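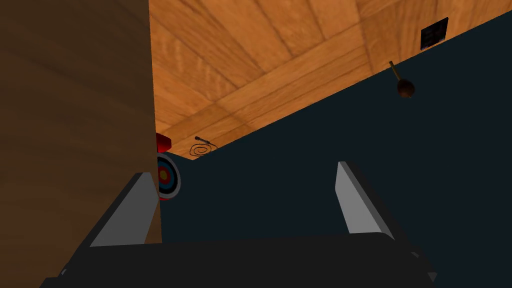 Article by Ginevra Bassi. Last reviewed in September.

Markstead wrist fault

The Markstead wrist fault is a control error in simulated two-arm robots. A gripper that should approach an object on a table turns away from it and stays in the wrong pose, while the software continues to report a normal approach. The name comes from the Markstead test bench, a set of table tasks in the Skatine simulator where the fault was first recorded.

Cause

The Skatine controller kept the angle of each wrist joint as a value between two limits. When a target lay just beyond one limit, the value jumped to the other end of the range, and the wrist took the long way around. A check on joint speed should have stopped the motion, but it was applied only to the shoulder and elbow. Bošković described the error in a short report and gave a method for repeating it with one arm or with both. 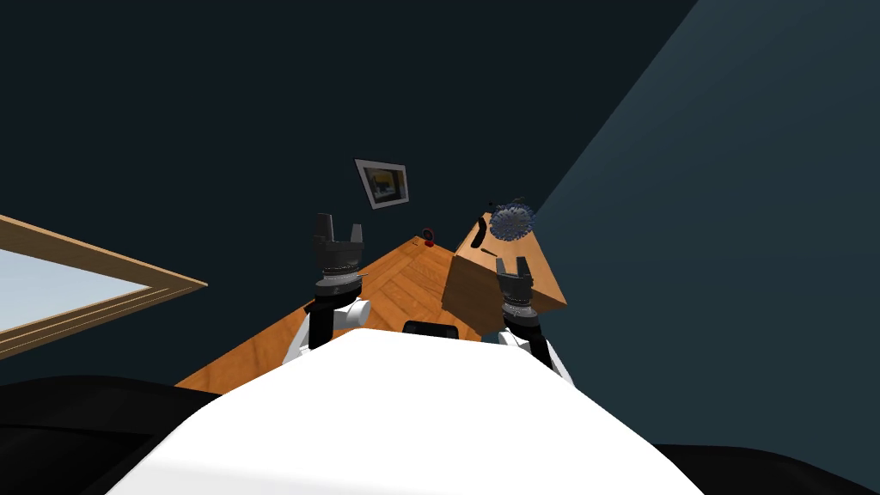

A simulated two-arm robot at a table, with the right gripper against a brown box.

Effects

In a review of nearly 2000 stored runs, 897 contained at least one wrong turn of the wrist. Many of these had been marked as successful, for the reason that the score looked only at the final position of the object. In some runs the arm pushed the object with the back of the gripper and received full points.
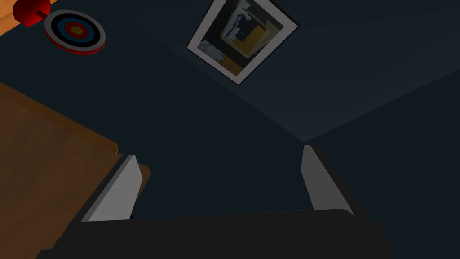
The fault is difficult to notice from the overview camera, because the arm itself may hide the wrist. In the wrist cameras it is easier to find. The table leaves the view, and the ceiling or the upper part of a wall takes its place. A gripper may also meet the edge of the table during the turn. On a real arm of the same design, this could damage the fingers or injure a person standing near.

Correction

Kereo, the controller that replaced the first one, stores the wrist angle without the jump and applies the speed check to all joints. It also stops a run if the wrist differs from its commanded angle for 30 steps. The bench now repeats each task 100 times before a new version is accepted. Older runs remain in the archive with a warning label.

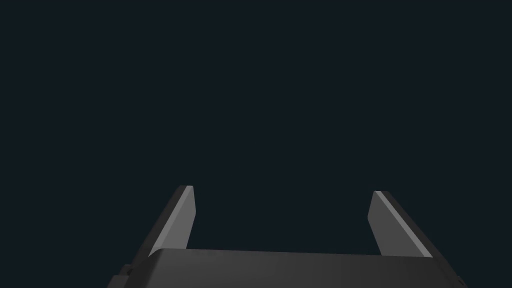 Open gripper in the simulator, against a dark background.

See also: Joint limit; Collision checking; Skatine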